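Emptying, Cleaning and Reloading the Block Bin

Work Instruction, Benkirane Teaching Workshop. Applies to all staff and students who use the gray metal bin and the colored block set.

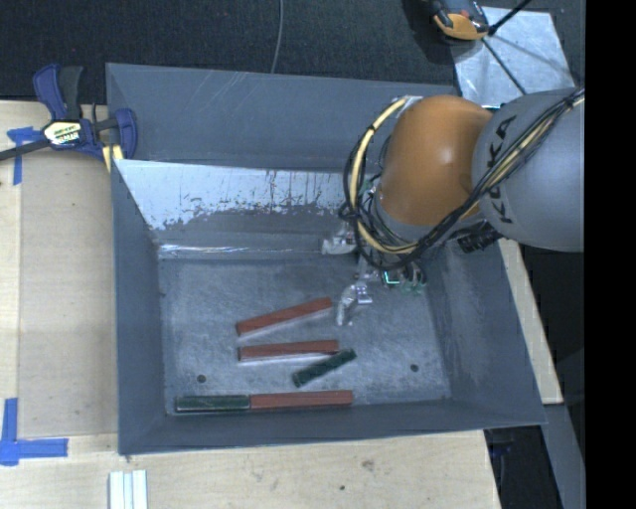
Purpose

These instructions describe how to empty the metal bin, clean it, inspect the blocks and return them to the bin for the next session. The full procedure is carried out every Friday afternoon and whenever the block set is exchanged. A shorter version, given at the end of this page, is used between sessions on the same day.

Before You Begin

Check the booking sheet on the workshop door and confirm that the session has ended. The power to the cell must be switched off at the wall isolator, and your personal padlock must be fitted before you put your hands into the bin. Students may carry out this procedure only after they have been signed off by Nouhaila Fawzy or Akash Srivastava.

You will need:

Two lint-free cloths
One soft hand brush, bristle length 70 mm
A bottle of Dustia neutral cleaner, diluted as shown on the label
A shallow tray lined with felt
The block gauge from drawer 2
The bin log

Do not use steel wool, scouring pads or solvent-based products. Existing scratches and rubbed areas on the walls are acceptable and need not be reported unless an edge can be felt with a gloved finger.

Step 1. Remove the blocks

Lift the blocks out one at a time and place them in the felt-lined tray, red blocks on one side and green blocks on the other. A block that rests on another should be taken first. Blocks lying flat against a wall are easier to lift if they are first slid toward the middle of the floor. Do not pry them up with a screwdriver or other tool.

Compare the contents of the tray with the last entry in the bin log. If a block is missing, search the floor under the bench before continuing.

Step 2. Brush out the bin

Start at the top of the sloping sides and brush downward. Finish with the floor, working from the back toward the front. Collect the debris with a damp cloth and discard it. Take care not to sweep debris into the holes in the floor. If this happens, note it in the log so that the underside can be cleared at the next service.

Step 3. Wipe the walls and floor

Apply the cleaner to the cloth and not directly to the metal. Wipe each wall in straight strokes, then wipe the line where the slope meets the floor, where residue tends to collect. Go over all surfaces with the second, dry cloth. Streaks left on the metal should be wiped again until the surface looks even under the bench lamp.

Leave the bin for 900 seconds before reloading. The timer is on the shelf beside the isolator.

Step 4. Inspect the blocks

Wipe each block with a barely damp cloth and dry it at once. Check the corners for chips and the long faces for dents. Pass each block through the matching slot of the gauge. A block that binds in the slot, or that has lost enough color to be mistaken for another, is to be set aside in the envelope marked Pinon and replaced from stock. Replacement blocks are issued by Chathurika Wanigasekara in Room 46.

Step 5. Reload the bin

Place the blocks on the floor of the bin by hand. Do not drop them from the rim. Unless the session sheet gives a particular layout, the blocks should lie at different angles, and at least one should be placed along a wall. Longer and shorter blocks should be mixed. For introductory sessions, leave clear space between the blocks and do not allow one to rest on another.

Step 6. Complete the log

Enter the time, your initials, the number of blocks of each color and any replacement made. Entries are copied to the Hostix maintenance record at the end of each month. Remove your padlock, restore the isolator and return the cloths to the laundry bag.

Short Procedure Between Sessions

Carry out Steps 1, 2 and 5 only. The isolator and padlock requirements remain in force. Wet cleaning is not permitted between sessions, and a log entry is needed only when a block has been replaced.

Questions and Corrections

Questions about this procedure should be addressed to Anas Salem at the workshop desk. Proposed corrections are reviewed each April and should be submitted in writing to Ludmila Bartoš.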